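### 3.2 Tableware and surface

The tableware was chosen to differ in hue while keeping a plain outline. Segura and Goicoechea used patterned dishes in the Drulatstead study, and reported that the pattern drew more attention than the rim. Plain plates on a white tabletop were therefore preferred for the present work.

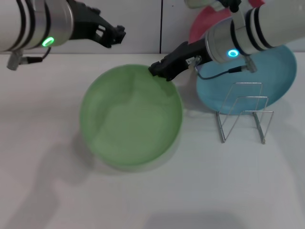
**Figure 2.** Green and light blue plates on the white tabletop. The green plate is translucent and has a shallow rim.

Translucent ware raises a separate difficulty, as reflections alter the apparent colour across the dish. Colour labels were assigned by 2 raters, with a third consulted where they disagreed. The full set holds 3007 labelled views, of which 126 were set aside for the rim measurements in Section 4.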